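Workshop > Notebooks > Desktop refurb > January

Sunday, bench 2

Started on the Helosance towers from the Coman office clear-out. 52 on the pallet, 9 already written off for bent cases or missing power supplies. Hülya has the list with serials, I only have the short numbers in texta on the lids.

Order of work is the same as last time. Lid off, blow out, check the board for swollen capacitors, reseat memory, note the drive. Drives go in the grey tub for wiping and don't go back in the same machine. Please stop putting them on the windowsill.

Unit 12 was the slow one. Three beeps and no picture. Swapped the memory with a known good pair from the drawer and got the same three beeps. Cleaned the slots with the soft brush and isopropyl, put the original sticks back, and it posted second go. Left it running a memory test while I had lunch. No errors when I came back, but I'd like it to run overnight before it gets a green sticker.

The case fan in 14 rattles. Took one from the Uvetti scrap box, same size but the plug is three-pin. Runs at full speed all the time, a bit loud. Fine for the front counter, not for the reading room.

Cabling in this model is a nuisance. The power bundle crosses over the top of the board and the data leads sit in with it, so have a look at where everything runs before pulling a caddy. I caught a blue SATA lead on the first one and had to reseat it at both ends.

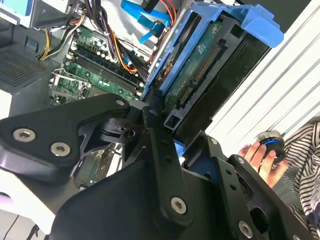

Socket levers: leave them alone unless the heatsink is coming off anyway. Two of the heatsinks I tried were stuck hard with old paste. Warming the machine up for ten minutes first helped on one of them. The other is still stuck and is on the shelf with a note.

Manikandan Rao rang at 4 about the Gidis order. Coin cells are in, 258 of them in one bag, so we can change every clock battery as we go. Thermal paste is still on back order. We have nearly a full tube, so go easy.

To do
- overnight test on 12
- quieter fan for 14
- ask Hülya Bozkurt if the written-off ones can be stripped for caddies and colour-matched front panels
- more isopropyl

Contact the workshop | © Desktop refurb notebooks | Back to top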